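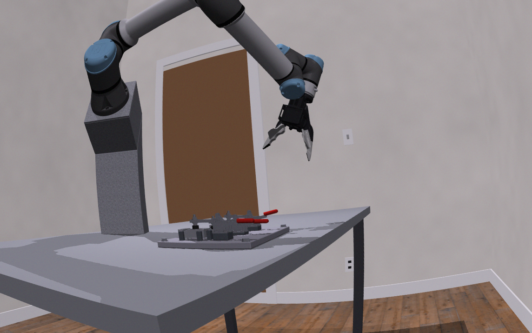 The arm over the clamping plate, in a room with a door.

The Pedestal Line

The budget for the Nivach cell was due in January, and by September I had been told four times that it was nearly finished, twice by myself.

Ingvarsson makes hinges. We have always made hinges. For most of our history a person put a hinge blank in a clamp, pulled a red handle, did something to the blank, and let go of the handle. Then somebody upstairs went to a trade show and came back with a tote bag, and I was asked to find out what it would cost for an arm to do the same thing.

"Just ballpark it," said the plant manager.

I have worked in purchasing long enough to know what happens to a ballpark. You say a number out loud near a coffee machine and six weeks later it's on a slide, in bold, with your initials next to it.

So I called Lindora, who sell the arms, and Ceriretti, who sell everything that goes under, around and on the end of the arms. Lindora was charming. Lindora sent a rendering of our future, with the arm already leaning in over the table, its light blue caps as clean as dinner mints, the gripper wide open above a plate of clamps. There was a door in the back wall and a light switch beside it. I printed it and pinned it over my desk, and everyone who came by had an opinion.

The plant manager liked the blue. The safety lead wanted to know where the fence was. The woman who runs second shift, and who has pulled more red handles than anyone living, looked at it for a long time.

"Who closes the clamps?" she said.

I said the arm would.

"With those?" She put a finger on the gripper, on the pointed tip. "All right. And who pays for it when it misses?"

I wrote that down. It became line 14, Spare Fingers, and Ceriretti quoted $2,229 the set with a lead time of up to 20 weeks. I asked the Ceriretti rep whether most customers bought a spare set at the start. He said most customers bought one right after they needed one.

Line 15 was the pedestal. Lindora's quote covered an arm. It did not, on careful reading, cover anything for the arm to stand on. In the picture it stood on a handsome speckled column at the back corner of the table, like a bust of somebody's grandfather, and I had gone along for a month believing that if a thing was in the picture it was in the price. I called to check.

"The pedestal is shown for context," said Lindora.

"Is the table shown for context?"

I heard typing.

"The table is also context," said Lindora.

We went through it together after that, like a couple dividing a house. The plate was context. The clamps were context. The door, I was told, with what I took to be a small laugh, was ours to supply. Ceriretti could do the pedestal for $3,929, plus freight, in a granite look. I asked what it cost in a look that wasn't granite. It cost the same, but took longer.

On 17 September 2020 I carried the whole thing upstairs. The arm was one line near the top. Under it came the context, running onto a second page, and the second page was bigger than the first. The plant manager read it with his lips moving a little. He went back to the front to see whether he had missed a page with savings on it.

"What's this one?" he asked. "Floor."

"They showed it with a wooden floor," I said. "We have concrete. I put in a zero so it would be clear I'd thought about it."

He nodded as if that were the first good news of the day, and asked if we could do the job with half an arm. I said I would call Lindora.

Lindora said they would need to get back to me on that, and they did, two days later, with a new rendering. It had a smaller arm and a nicer door.

I pinned it up over the first one. Second shift was just coming on, and she stopped on her way past with her gloves under her arm.

"Still no one working there," she said, and went down to the floor to pull handles until the budget came through.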